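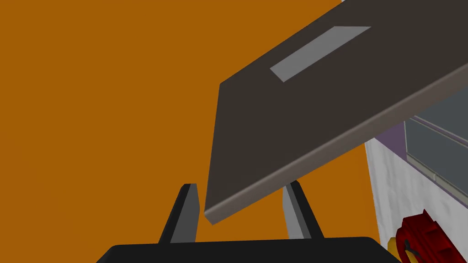

Trurside Path and Bridge Liaison Group. Minutes of the meeting held on 1st April at the Prutton depot. The minutes of the previous meeting were agreed subject to one correction: under Drainage, "culvert" should read "catchpit". Matters arising were taken with the relevant items below, except for the finish of the path-side map boards, which was dealt with first. The group preferred a very dark brown face, nearly black, with the thick edge left a slightly lighter taupe-brown. Rondalow is to supply a sample in that pairing. The wording of the boards was not discussed.

Share this (6)

Bridge deck
The inspection report for the Hepburn footbridge was received. The main beams and bearings were recorded as fair. Decay was noted at the fixings on the upstream side, and 39 deck boards are listed for replacement. The remaining boards are to be re-fixed with stainless screws where the existing nails have lifted. It was asked whether the whole deck should be renewed at once. The view of the meeting was that this could not be met from the present maintenance budget, and that the boards listed should be done first. The path officer will ask for a separate price for full renewal so that the figure is available for the July meeting.

The handrail on the Prutton side is below the height now expected for a route shared with cyclists. No decision was taken. The design standard is to be circulated.

Path surface
Relaying of the section between the Hepburn footbridge and the Trurside car park is complete. The length measured on site was 723 metres, which is slightly less than the length in the order. The contractor's final account will be adjusted to the measured length. Edging has settled near the lower gate and will be treated as a defect. Dust from the new surface was reported by a resident. It was noted that this normally falls off once the fines have washed in, and no action was agreed.

Drainage
The catchpit at the bottom of Rondalow Lane was full of silt when opened. It has been emptied and the outlet rodded. The outlet is partly below river level after heavy rain and water can stand on the path for up to four days. A flap valve was suggested. The drainage engineer advised that a valve would stop backflow but would do nothing for water already on the path, and recommended raising the low point. Levels are to be taken before the next meeting.

Vegetation
Cutting back will be done outside the nesting season. The ash beside the second bench is to be looked at again when in full leaf. Balsam has returned on the Prutton bank and will be pulled before it sets seed.

Actions
Path officer: price for full deck renewal; circulate handrail standard; obtain board sample from Rondalow.
Drainage engineer: levels at the low point.
Clerk: write to the contractor on the measured length and the edging.

Any other business
The combination on the Trurside gate has been changed. Keyholders should ask the clerk for it by telephone.

Next meeting: July, same venue, date to be confirmed.

4 comments

We use cookies to remember your settings on this site. Accept | Manage preferences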